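Stemik > Opinion > Teaching by hand

Let the beginner hold the controls

I spent my first month at Stemik convinced that the best person to teach a robot was whoever had the steadiest hands. I'd done 200 runs by remote control by then and was pretty proud of them (smooth, quick, hardly a wobble!). Then the arm trained on my runs kept missing, and when it missed by a hair it just froze up. I'd never shown it what to do when you miss.

So I've changed my mind about what a good demonstration looks like. Take a job as small as carrying a green cup over a table with circles marked on it.

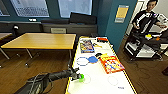 How many times do you have to show it?

More often than you'd like, and it depends on how much you move things around. We took 401 runs on one cup task, and I'd trade half of mine for 16 really varied ones from somebody new.

New people hesitate, come in from odd angles, back off and try again, and all that fumbling is a lesson in recovery. My friends at Burnen disagree with me on this, loudly. They throw out any run with a pause in it, and sure, their arm looks lovely on a tidy table. Put a few books and a toy or two near the circles and I'd bet on the messy data. I like a table with stuff on it anyway, it's closer to the kitchens and classrooms we keep saying these things are for.

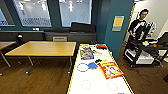
What I'd keep from the experts

Speed, mostly. Beginners are slow, and an arm that learns from them dawdles too. I'd also keep an expert close by to say when a run is truly hopeless, like when the cup gets dropped and the person just gives up.

Contact: Stemik | Copyright 2022 Stemik | Back to top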